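Household Tools and Small Wares
Handout 6: Funnels, Scoops and Boards
Larkalach Adult Kitchen Skills, Room 2

Bring this sheet to the bench session. Read it before you start and keep it with your earlier handouts from February.

1. Parts of a funnel

The wide part is the bowl, or cone. The narrow part is the spout. Between them is the neck, and on some funnels the neck is ribbed. A household funnel may also have a flat handle with a hole near the tip so it can hang from a hook. Learn these words, as the worksheet uses them.

When you pick up a handled funnel, hold the handle with one hand and steady the rim with the other. A funnel held only by the handle tends to tip once dry goods go in. Flour and ground spices go in a spoonful at a time. Tap the rim if the spout clogs -- do not push a finger down into it.
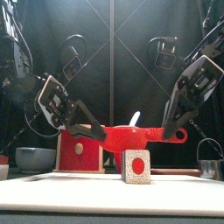 Fig. 1. Red plastic funnel on its side, held at the rim and at the long handle. Note the hanging hole in the rounded tip.

2. Filling jars

Set the jar on a flat surface before the funnel goes in. Check that the spout fits the mouth of the jar with a little room for air to get out. Fill to the shoulder of the jar and stop. Lift the funnel straight up, then wipe the rim before the lid goes on.

Oil and dry goods never share a funnel in the same session. If you only have one, do the dry goods first, then the oil, then wash.

3. Cutting boards

Boards are wiped before and after use, including the handle slot, where crumbs collect. Keep the board flat on the table and clear of small items. Long thin tools are laid beside the board when you are not using them, with the handles facing the same way.

Raw meat has its own board, kept on the lower shelf. Do not swap it for a vegetable board even if it has been washed.
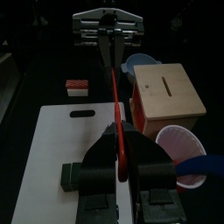 Can a plastic cutting board be stored flat in a stack?
Only when it is fully dry. Stand it on edge in the rack first, with space on both sides, and stack it at the end of the session.

4. For next time

Finish the Jumby worksheet, both sides. Bring one clean jar with a lid and a dry dish towel. The session runs 90 minutes and starts with the label exercise.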